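What the second arm is going to cost us

I said I would write up the budget once it was settled, and it is mostly settled, so I'm writing it up. A few people who are planning something similar asked for the actual order we bought things in and where the money went. I won't give the full totals because part of the quote from Skaller is confidential, but I can say what surprised me.

The original plan

Osaze Okoro and I put the first plan together in December. It had one line for the arm, one for the gripper, one for the computer, and one called "other." The line called "other" was the smallest of the four. By the time we had the first arm sorting parts between bins it was the second largest, after the arm itself.

Most of that was not interesting. Cables, a table that didn't wobble, power strips, brackets, bins, crates, a spare of everything that gets plugged and unplugged. We paid for shipping on small orders over and over because we never sat down and made a list. I now keep a spreadsheet with a tab for anything under 47 dollars, and nothing on that tab gets ordered until there are at least five lines on it. That alone has cut down on the shipping.

Arm and support contract

We are staying with Skaller for the second arm. We also had a quote from Tanguy. Their price for the arm was lower, but the controller is different and we would have needed a second set of software and a second set of spare parts. Salamatu Afolabi worked through what it would take to move our programs over and her estimate was two months of her time. That ended the discussion.

The support contract is optional in the second year. We are taking it for the new arm and letting it lapse on the old one. If the old arm fails we will pay for the repair. I may regret this.

Grippers and fingers

Fingers are a consumable. Budget for them that way. We treated them as part of the gripper the first time and then had to ask for more money in the middle of the year. The black ones we use get rough and worn on the outside but they keep working for a long while after they start looking bad, so we replace them by grip test and not by looks. For the new arm I put in two extra sets up front.

The wrist camera is a separate line now. It's cheap, but the cable isn't, and the cable is what gets pulled.

Bins, crates and the table

I was going to buy a proper rack from Sekano for storage behind the table. It was a nice rack. When I priced it with delivery and the time to bolt it down, I went back to stacking plastic crates, which we already own and which anybody can move. For the bins on the table I looked for thick walls and a flat floor. Thin bins flex when a finger touches the side, and a floor with ridges makes small parts sit at odd angles. A white tabletop has been fine with our cameras as long as it is matte.

One thing to watch is that crates with an open top fill up with whatever people have in their hands. I have put lids on the list, although a flat piece of cardboard does the same job for free.

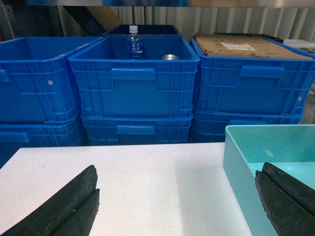 Floor space

The second arm needs its own table, and the two reaches can't overlap unless we pay for a safety setup that I don't want to pay for this year. So the tables go side by side with a gap, and some of the storage has to move. Osaze measured it and we lose one walkway. We have to run a new outlet on that side too, which was not in any version of the plan until last week.

Software

We renewed Flultance for scheduling and logging. The license is per arm, so it doubles. I asked about a discount and didn't get one.

What's still open

Training time isn't in the budget at all, and it should be. I also haven't decided whether to buy a spare controller or share the risk with the group downstairs, who run the same model. If you have done that kind of sharing and it worked, leave a comment and tell me how you split the cost.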